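Handling Faults in Two-Arm Picking: Notes for Session 6

Posted 22/03/2020 by the Automation Teaching Group, Pellamness
14 shares | 3 comments
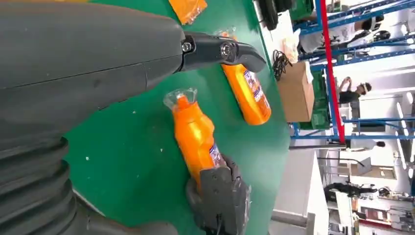
Last session ended with the question of what a cell should do when it no longer knows whether it is holding something. These notes work through one fault in detail. It is a minor one: no injury, one split bottle, and most of a shift lost. It is worth a session all the same, as the same fault sits unseen in plenty of cells that are running well.

Read the notes before the practical. You will need section 4 for the written work.

1. Background

The Plurnex cell at Pellamness handles mixed household goods. The task set in August was to take plastic bottles lying on their sides on a table and place them upright in a tray. Two arms share the table. Either arm may pick, and for a bottle in an awkward position one arm steadies it while the other takes hold.

The controller, called Zumier in the project papers, decides which arm does what. It keeps a small record for each arm with three entries: free, reaching, holding. The two arms do not talk to each other. Each one reads and writes its own entry, and Zumier compares them.

Grip is judged in two ways. The first is finger position. If the fingers are told to close and stop early, something is between them. The second is motor current, which rises when the fingers press on an object. In the original set-up either sign was enough for the arm to be marked as holding.

2. What happened

The cell had completed 1530 picks on the new task before the fault showed itself. The log for the fault cycle reads, in short form:

– Arm A reaches for a bottle and closes.
– Arm A finger position stops early. Arm A marked holding.
– Arm A lifts. Current falls to the no-load level within 320 milliseconds.
– Arm A still marked holding. No alarm.
– Arm B is sent to a second bottle close by.
– Arm A moves across to the tray, opens, and is marked free.
– Arm B closes on its bottle with the first bottle trapped against its knuckles.
– Arm B current limit reached. Arm B stops. Arm A continues.

The last line is the serious one. Arm B stopped as it should have. Arm A was not told, and went on to make another approach to the same part of the table while an operator was walking over to look. The guard gate was still closed and the operator did not open it until both arms had been stopped by hand, so the safety system was not called upon. It would have worked if it had been. The point stands that one arm was moving in a shared space after the other had declared a fault.

The dropped bottle rolled during the lift. A bottle on its side is a poor thing to grip near the base: the wall is smooth, the section is round, and the weight of the contents shifts as soon as one end comes up. The finger tips caught the edge of the label, held for a moment and let go.

3. Causes

It helps to keep three things apart here, as students often run them together in reports.

3.1 The drop

The direct cause was a grip taken too near one end. The picking routine aimed at the middle of the visible part of the bottle. When one arm is in front of a bottle, the middle of the visible part is not the middle of the bottle. The camera saw a shortened shape and the routine aimed for its centre.

Drops will happen in any cell of this type. A drop alone should cost a few seconds.

3.2 The missed drop

The grip check ran once, at the moment of closing. It did not run again during the lift or the carry. The current reading was recorded the whole time and would have shown the loss, but no part of the program looked at it after the first check.

When the logs were searched afterwards, the same pattern was found in 70 earlier cycles. In each of them an arm had travelled to the tray with nothing in it, opened, and been marked free. The tray count at the end of the shift was low and had been put down to bottles being missed by the camera. The evidence was there for weeks in a form people could explain away.

3.3 The arm that kept moving

The stop on Arm B was a protective stop raised by its own drive. Zumier received it as a status message and placed it in the same queue as ordinary messages. It was read after the next move for Arm A had already been sent. This is a design fault and the most important finding of the three.

4. Changes made

The grip is now checked at four points: on closing, after a short lift of a few centimetres, halfway through the carry, and before release. Both signs must agree. If they do not, the arm goes to a fourth state, unknown, which did not exist before.

An arm in the unknown state may not go to the tray. It moves up, waits, and a fresh picture of the table is taken. The other arm may finish its present move but may not start a new one. This slows the cell down a little, and some of the production staff objected to it.

The picking routine now works out the full length of the bottle from the cap end, where this can be seen, and refuses a grip outside the middle third. If neither arm can reach the middle third, the bottle is nudged clear first.

A protective stop on either arm is now wired to stop both. It no longer passes through the message queue at all. A software message can still be sent for the log, but nothing depends on it arriving in time.

After these changes the cell ran 843 cycles under watch. Drops still occurred. Every one of them was caught at the short lift or the halfway check, and no empty arm reached the tray.

5. A note on the Fujimoto test

Several of you asked about the Fujimoto test, which appears in the course reader. In our version an object is pulled from the gripper by a cord at a set angle while the grip signals are recorded. It is useful for setting the current threshold. It would not have found this fault. The threshold was fine, and the signal was simply not being read at the time it mattered. Bear that in mind when you are asked to choose a test for a given failure: first decide which link in the chain you suspect.

6. Working near the cell

Some reminders for the practical.

– A still arm is not a stopped arm. Check the lamp on the controller before opening the gate.
– Do not reach in to straighten a bottle between cycles. Stop both arms first.
– Keep cables clear of the fingers and check them before each run. A loose cable can be gripped like anything else.
– Wipe up leaks at once, and change the bottle. A bottle with product on the outside will slip and spoil your results.
– If the tray count is wrong, write it down with the time. Do not correct the count by hand.

7. Written work

Write up to two pages on the following, to be handed in at the start of Session 7.

Draw the state diagram for one arm as it was before the changes, then as it is now. Mark every path by which an arm can leave the unknown state. Then explain what should happen if both arms enter the unknown state within the same cycle. The notes above do not cover this, and the project team took two attempts to settle it.

Use the log in section 2 and give line numbers where you refer to it. Marks are given for separating the cause of the drop from the cause of the missed drop. Diagrams may be drawn by hand if they are clear.

Session 7 covers restarting after a protective stop. Bring the cell checklist with you.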